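Projeto Pirano: recolha de demonstrações de manipulação
Relatório de progresso à Brunov, segundo período
Responsável pela redação: Meron Ambaye

1. Situação geral

O plano de trabalhos prevê 4.000 demonstrações válidas até ao final da fase de recolha. No fecho de maio estavam registados e aceites 2.897 episódios, todos com trajetória completa da pinça e vídeo sincronizado. A fase mantém-se dentro do prazo contratual. O desvio assinalado no relatório anterior (calibração extrínseca das câmaras de punho) foi corrigido e os episódios afetados foram reprocessados sem necessidade de nova recolha.

A equipa de operadores trabalha com pinças manuais instrumentadas, sem robô no circuito. A pose de cada mão é estimada a partir dos marcadores fiduciais e fundida com a odometria inercial. A vista de cabeça é gravada em paralelo e serve de referência para a segmentação das tarefas.

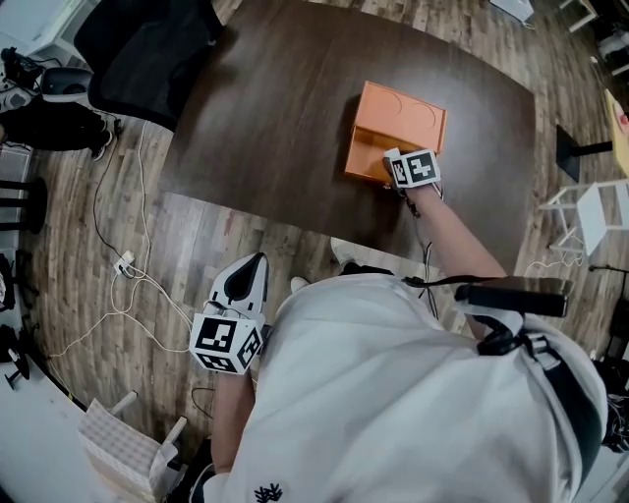 O protocolo em vigor é a versão 2. Em relação à anterior, a duração máxima do episódio passou a ser fixada por tarefa e o operador deixou de repetir de imediato uma tentativa falhada; a tentativa fica marcada e segue para revisão. Abenezer Mamo conduziu a formação dos operadores no novo protocolo e mantém atualizado o guia de execução.

2. Tarefas e objetos

O catálogo ativo compreende 50 variantes de tarefa, agrupadas em abertura e fecho, colocação, extração e transferência entre mãos. A variação é introduzida na posição e orientação iniciais do objeto, na altura da superfície de apoio e na mão dominante. As variantes de transferência entre mãos continuam a ser as mais demoradas de rever, pela oclusão mútua dos marcadores. 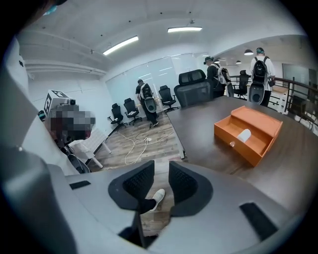 O grupo de abertura e fecho foi o que exigiu mais ajustes de critério. Uma tarefa só é aceite quando o estado final do objeto pode ser confirmado em pelo menos uma das vistas, e a confirmação depende muito da geometria. A caixa cor de laranja tipo gaveta é um caso favorável: com o compartimento aberto, o objeto branco no interior fica visível a partir da câmara da pinça. O puxador pequeno e transparente na face frontal é menos favorável, por ser brilhante e oferecer pouco contraste ao detetor de pontos de contacto. Yeshi Habte está a avaliar se a anotação manual do contacto se justifica neste tipo de puxador ou se basta a inferência a partir da abertura dos dedos.

3. Controlo de qualidade

A revisão é feita em duas passagens. A primeira é automática e rejeita episódios com perda de seguimento, dessincronização entre fluxos ou ficheiros truncados. A segunda é humana e incide sobre o cumprimento da tarefa e a clareza do início e do fim. As causas de rejeição mais frequentes na segunda passagem são o início tardio da gravação e a saída do objeto do campo de visão da câmara de punho.

Os rostos captados são ocultados antes da entrada dos dados no repositório. O procedimento foi revisto com a Sepp, que fornece o alojamento e a cópia de segurança, e aplica-se também aos episódios rejeitados enquanto estes se mantiverem em arquivo.
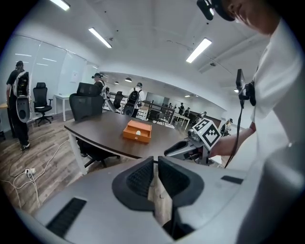
Wubit Tufa concluiu a ferramenta de consulta Killovar, que permite filtrar episódios por tarefa, operador, versão do protocolo e motivo de rejeição. A exportação para o formato de treino já corre a partir da mesma ferramenta. Falta a documentação do esquema de metadados, prevista para a próxima entrega.

4. Riscos e pendências

a) Desgaste das almofadas dos dedos. A alteração do atrito modifica a força aplicada pelo operador e pode introduzir uma deriva lenta nos dados. Passa a registar-se a data de substituição em cada pinça.
b) Simultaneidade de operadores. Com vários postos ativos na mesma sala, outras pinças e outros marcadores entram no campo de visão. O filtro por identificador resolve a maioria dos casos; os restantes são encaminhados para revisão manual.
c) Diversidade de ambientes. A recolha continua concentrada num único espaço. Tekle Nigatu apresentará uma proposta de segundo local, com estimativa de custos de transporte e recalibração.

5. Próximo período

Conclusão da recolha das variantes de transferência entre mãos, congelamento do catálogo de tarefas e primeiro treino de referência com o conjunto parcial. Solicita-se à Brunov a confirmação do formato de entrega intermédia antes do início da exportação.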